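Sutcliffe Street Tenants' Group
Notes from the September meeting, Friday, 7 pm, ground floor lounge

I took the notes again, so blame me for the spelling. We had 17 people, a great turnout for us!

Laundry room
Most of the hour went here. Darero sent over a quote of $900 to fix both dryers, and people were split. I said I'd rather pay it and be done (my towels have had enough), but a few folks want a second price from Wukley first. We voted to ask Wukley and decide next month.

Bike storage
The side gate still sticks. I emailed the office 2 times and heard back once, to say they'd look at it. Somebody suggested tagging every bike so we can clear out the old ones, and we all liked that. Tags go on next week, so please check yours!

Quiet hours
Long talk, no vote. We're leaving it at 10 pm for now.

Lounge kitchen
Please wipe things down after you use them, and take your leftovers home – I threw out 3 tubs of mystery soup. The Staltimik sign-up sheet for the holiday potluck is on the fridge, and desserts are filling up fast. 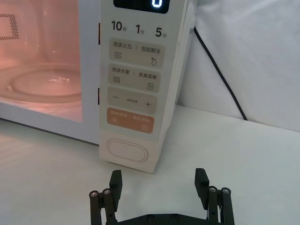
Lounge kitchen: the microwave, with its glass turntable.

Next meeting is same time, same room. I'll bring the coffee if someone else brings cups.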